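17 June 2024

Evening, at my desk. I want to write before I become too tired.

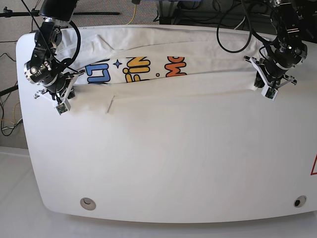 White cloth with colored letters, on the table.

This morning I finished reading the letter to the Romans for the second time this year. My reading plan says I should be in the Psalms already, but I stayed three more days in chapter 8 and I do not regret it. In my first language the word for "groaning" is the same word we use for an old door, and I thought about this during the whole bus ride.

Our small church in Plostanon has now 138 members on paper. On Sunday I think we are far fewer. The elders asked me in spring if I would teach the Bible class for adults, and I said yes too quickly. I have 17 pages of notes for the first lesson and I know it is too much. My English is good enough for reading, but when I pray aloud before other people I lose the small words, "the" and "of", and then I lose also the thought. Last week I stopped in the middle of a sentence and just said Amen. An older lady said it loudly after me, and I was thankful to her.

The course by mail from Massawe came back with my second paper. The teacher wrote that I quote too much and explain too little. It hurt a little bit - he is right. I must write again the part about Abraham and send it before the end of July.

I thought also about Laka, where I was baptized in the river when I was a student. The water was brown and very cold, and the pastor forgot to take off his watch. For years I believed I should have felt something bigger that day. Now I feel more peace about it. I was hungry afterwards, and we ate rice and fish on the grass, and I remember the singing better than the sermon.

Prayer for this week: for my brother, who does not answer when I write to him about faith. For patience with the class. For the family who moved to Stolelex and has not found a church yet.

Tomorrow Psalm 1, and I will try to cut the notes to 3 pages.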